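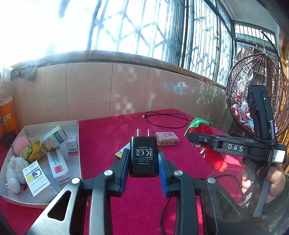 Fig. 1. Travel charger, prongs up. Sorting tray with medicine boxes and plush toys behind.

SECTION 3: SORTING THE MIXED TRAY

Use this section when one tray has ended up with everything in it. Chargers, medicine boxes, soft toys. Happens after every trip. You need the Ernska drawer set already put together (Section 2), a cloth, a shallow tray with low sides and a pen. Lid labels are in the small bag with the screws.

3.1 Before you start

1. Clear a stretch of counter or table. Wipe it, dry it.
2. Lay the cloth flat. Bright color is best, small white boxes show up on it.
3. Put the tray on the cloth, left side. Keep the right side open for sorting.
4. Drawer set within reach, all drawers pulled halfway out.

Note: a cardboard tray is fine. Anything over 1000 grams loaded, slide it, don't lift by one edge.

CAUTION: Medicine out on the counter = no kids or pets in the room. Don't walk away halfway through. If you have to stop, everything goes back in the tray and the tray goes up high.

3.2 Electrical first

1. Take out anything with prongs or a cord. Chargers, adapters, loose cables.
2. Look at the prongs. Bent, loose, black marks? Set it aside, do not use.
3. Read the input and output ratings printed on the face. Small type, use a good light. Turn it around if the print is upside down.
4. Check the input rating against the power where you're going. Check the output against the phone or whatever it feeds.
5. Write the output on a Zestham label, stick it to the cable and not over the printing on the charger.
6. Goes in drawer A. Prongs facing the back so they don't scratch the next thing.

Note: a crossed-out bin symbol means it does not go in the household trash. Dead chargers go to an electronics drop-off.

CAUTION: Never store a charger in the same drawer as liquids. One leaky bottle is all it takes.

3.3 Medicine boxes

Slow part. Allow 10 minutes for a full tray, more if the boxes are in a language you don't read.

1. Stand the boxes up on the open side of the cloth, end flaps showing.
2. Find the expiry date on each. Usually on an end flap or near the barcode, sometimes stamped with no ink so tilt it to the light.
3. Out of date, or no date you can find: separate pile. Take that pile to a pharmacy. Not the sink, not the toilet.
4. Open each box you're keeping. Check that the strip or bottle inside matches the name outside. Leaflet stays in the box.
5. Foreign-language box: write on a label what it is and who it's for, but only if you are sure. A picture on the front (stomach, throat, etc) is a hint and not enough to go by. Not sure, ask a pharmacist.
6. Liquids upright in drawer B, in the Toma insert. Tablets in drawer C, flat, one layer.
7. Push the child catch on B and C until it clicks. Pull to test.

Note: don't cover the name, date or barcode with your label. The blank side panel is the place for it.

Note: the Toma insert takes bottles up to 83 mm tall including the cap. Taller ones go in the door rack (Section 5), max 173 mm.

CAUTION: Do not take tablets out of there boxes to save space.

3.4 Plush toys and other soft things

1. Shake out over the trash. Crumbs, loose tablets, hair.
2. Check the care tag. Washable ones to the laundry, let them dry all the way through before storing.
3. Not washable: damp cloth, mild soap, air dry.
4. Into the Drostik bin, bottom of the unit. Never in B or C. A kid looking for a rabbit shouldn't be opening the medicine drawer.

3.5 Finishing up

1. Tray should be empty. Look under the flaps if it has any, small cartons slip in there.
2. Fold the cloth in toward the middle, shake outside.
3. Close drawers top to bottom. If one sticks, see 2.6, runner adjustment.
4. Wash your hands.
5. Put the empty tray back by the door for the next lot of stuff.

Repeat in November and again before any long trip. Expiry dates are the bit that gets missed so do at lest 3.3 even if you skip the rest.

Spare labels and inserts: see parts list, Section 7.

Ernska Home Storage | Contact customer support | © Ernska, all rights reserved | Back to top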